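Reviews > Outdoor Gear > Umbrellas > Dosar Folding Umbrella

Print this page | E-mail this page

Dosar Folding Umbrella, Gray
Reviewed by Harriet Iwasaki

I bought the Dosar in January to replace a Meijer that had lost two ribs. It has been in my backpack on most work days and on every trip to the park.

The canopy opens with a push button and closes by hand. Folding it neatly takes some practice. The panels need to be smoothed flat one at a time before the strap goes around, or the bundle comes out too fat for the sleeve. I stopped using the sleeve after the second week and have not missed it.

The black handle is long enough for my whole hand, even in gloves. Closed up, the umbrella will stand on a level surface, so I can put it down next to my phone on a park table and it stays out of the way.

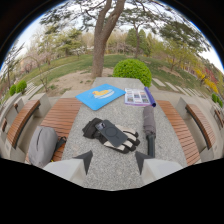 Does it hold up in wind?

In ordinary gusts it does fine. It turned inside out once on the bridge at Drorkau and went back into shape with no bent ribs. I would not take it out in a real storm.

The fabric sheds water well and dries overnight if left open. The wrist loop is thin, and the stitching on mine has started to fray. The button is stiff with cold hands.

Dosar also makes a longer model with a wooden handle. I tried it in the store and found it too heavy to carry every day. For a bag umbrella, I would buy the folding one again.

Contact us | Copyright 2024 Rirneneo Reviews | Back to top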